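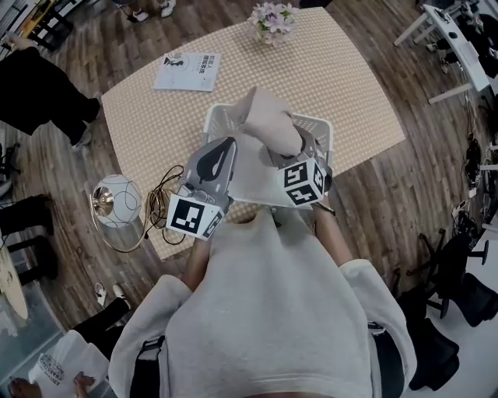

Caring for Household Towels

Towels last longer when they are washed in small loads and dried fully before storage. The Evex Home Advice Service offers the following guidance to residents.

Wash new towels once before first use, separately from other items. Use half the usual amount of detergent, as residue left in the loops makes the cloth stiff. Fabric softener should be avoided; it coats the fibers and reduces their ability to take up water.

Shake each towel well before hanging or tumble drying. Allow 30 minutes on a rack after the dryer stops, then fold in thirds along the length. Bath towels in daily use should be washed after 3 uses - hand towels more often.

Store folded towels on an open shelf and place clean ones at the bottom of the stack, so that all are used in turn. Closets on outside walls may be damp, particularly before June, and should be aired every 7 days.
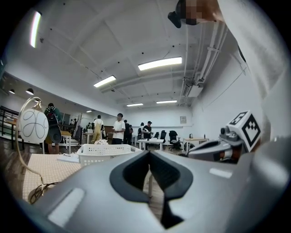 How can a musty smell be removed from towels?

Wash the towels in hot water with one cup of white vinegar and no detergent, then run a second hot cycle with half a cup of baking soda. Dry completely before folding. Check the care label first for the highest permitted temperature.

Updated 3 Dec 2020

Print this page | E-mail this page
241 shares | 7 comments
Contact | Copyright Evex Home Advice Service | Back to top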